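Part-Time Shop and Set Assistant, Cikosine, Drummond site

Posted August 2, 2023

Cikosine builds temporary rooms and wall sections for trade shows and training spaces. We are hiring one assistant for our Drummond shop, 17 hours a week over three days, with more hours in March when the show orders come in.

Duties include cutting and laying plywood, screwing down base strips, painting panels and door trim white, moving sandbags, and sweeping the floor at the end of a shift. You will also help load the truck for deliveries to Arkwood.

You should be able to lift 40 pounds and use a cordless driver safely. Shop experience is helpful but not required. Steel-toe boots are required, and we do not supply them.

White panels and trim at Drummond:

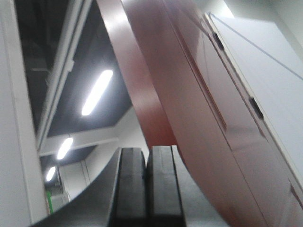
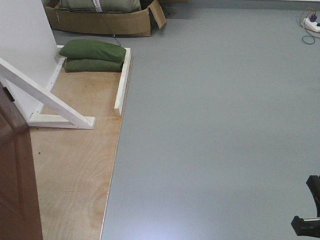 Shifts start at 7 a.m. Parking is free behind the building. Pay depends on experience and is reviewed after the first 5 weeks.

To apply, send a resume and two references to the Cikosine office, or drop them off at the front desk. Please say which days you can't work.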